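My mother-in-law's dishwasher in Salem is 50 percent machine and 50 percent me, bent over the lower rack, wondering who put a whisk in the fork slot. So I read every announcement about chore robots with real hope. Pliltell has promised one by November. Drundell promised one last November, and I have kept a corner of the kitchen free for it.

My friend Flora Carnegie works on this stuff and lets me look over her shoulder. Much of the schooling is done in simulation, where a dropped plate costs nothing and the floor never gets sticky. 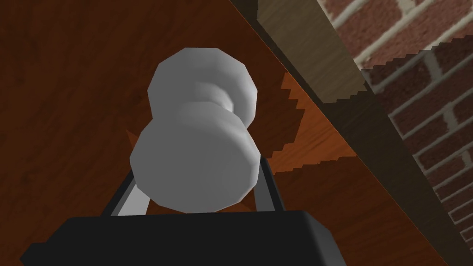
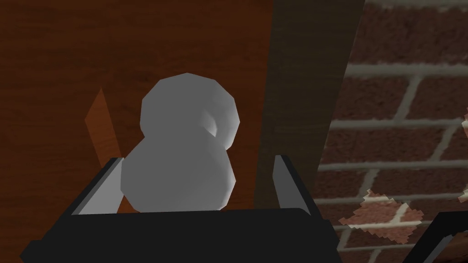
Can a machine do the housework yet? My answer, after 2 years of nagging Flora, is that it can do a small piece of it, in a tidy place, with a patient adult nearby. Picking things up is most of a chore, and two fingers on a pale, lumpy thing with a waist in the middle is a fair start. My own house has few such things. It has wet socks, a colander, and a drawer that opens only if you lift and swear.

Algirdas Ķēniņš, who lives next door and likes gadgets more than I do, says I'm being stingy. Give it 100 more tries, he says, and it will fold your shirts. Maybe — but I've had far more tries than that at fitted sheets. I'd still buy one tomorrow if it could find the lid that goes with the pot.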